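Ever wondered how they make a TV show that makes your mum laugh out loud? The funny family kind, with the couch in the middle of the room. Those are called sitcoms. Short for "situation comedy". Same people, same places, new problem every week.

OK, quick tour. Lots to get through.

## First, the writers' room

Before anybody acts anything, somebody has to write it. Usually a whole bunch of somebodies. They sit around a big table and argue about jokes. Eat a lot of biscuits. One of them says "what if Grandpa enters the cake contest?" and off they go.

They write the ideas up on a board. This is called *breaking the story*. Nothing gets broken. It just means working out what happens first, next and last.

Most episodes have 2 stories going at once:

- **The A story.** The big one. Grandpa and the cake.
- **The B story.** The little one. The kids have lost the neighbour's turtle.

Near the end the two stories often bump into each other. Turtle, meet cake. Watch for it next time!

## How long is it?

A sitcom goes in a 30 minute spot on TV. The show itself is shorter, because of the ads. So the writers have to be quick. Every line has to do a job: tell you something, or make you laugh. Best lines do both.

## The made-up one we'll use

Let's pretend our show is called *Larkville*. It's set in a small town, and the family is the Michalíks. They run a hardware shop. Mum is bossy, Dad is clumsy, Grandpa thinks he's a chef, and there's a girl called Trellent who knows everything about turtles.

Notice how each person has one main thing? That's on purpose. You need to get who they are really fast. Later on the writers add more. Maybe bossy Mum is scared of the school concert. Now she feels like a real person.

## The table read

Next, the actors sit down together with the script and read it out loud, start to finish. No costumes. No sets. Just chairs and water jugs.

The writers listen hard. Did people laugh? Good, keep it. Silence? Uh oh. Back to the room to fix it. Sometimes half the script gets changed in one night. The new pages can be printed on coloured paper so eveyone knows they've got the right ones.

## Sets: houses with no front

The Michalíks' living room has only three walls. The fourth one is missing! That's where the cameras go. Actors even have a name for that missing side, they call it *the fourth wall*. If a character looks straight at you and starts talking, that's "breaking the fourth wall".

Other things to know about sets:

- Stairs often go nowhere. There's a little platform at the top and the actor just waits there.
- The view out the window can be a giant painting or photo.
- The couch faces us. Nobody at your house would put it there.
- Doors matter heaps. Funny people come in through doors.

Bedrooms are a bit tricky. A bed takes up loads of room, so the crew has to think about where people will stand. Beds are great for jokes, though. Hiding under them, jumping on them, pretending to be asleep when Grandpa comes in with his terrible soup.
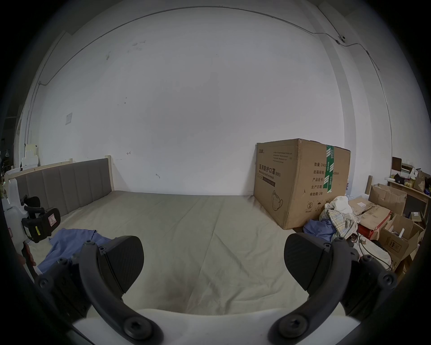

*A big bed with a pale sheet and a grey headboard.*

## Who's laughing?

Some sitcoms are filmed in front of real people. They sit in rows and watch the actors do the whole story, like a play. When you hear laughing, a lot of it is them. Actors have to wait for the laugh to finish before the next line, or you'd miss it. Hard to do! Go too early and the joke's squashed. Too late and it feels weird.

Other shows have no audience at all. They're filmed more like a movie, with one camera moved from spot to spot. Often no laughing sound either. You just have to notice the funny bits yourself.

And sometimes the laughs are recorded and added later. That's a *laugh track*.

## Take two. Take three.

Actors muck up. All the time. They forget words, get the giggles, walk into the lamp. So they do it again. Each go is called a *take*. The mucked-up ones are called *bloopers* and sometimes they get shown at the end, over the names.

Then the editor picks the best takes and sticks them together. Music goes in, door slams, turtle noises (do turtles make noises? somebody has to find out).

## Words to know

**Pilot** – the very first episode. A test, to see if people like it.

**Cast** – all the actors.

**Guest star** – someone who's only in it for an episode or so.

**Catchphrase** – a thing a character says over and over.

**Spin-off** – a new show about someone from an old show.

## Your go

Make your own! Get a peice of paper.

1. Pick a place. Bakery, bus, space station, whatever.
2. Think up a few people who have to be there together.
3. Give each one something they want.
4. Get in their way.
5. Read it out loud with friends. Fix the bits that aren't funny.

Keep it to one page the first time. And put a door in it.

*Written by Hongmei Dong, Jan 30, 2018. Next one's in February: how cartoon voices get recorded.*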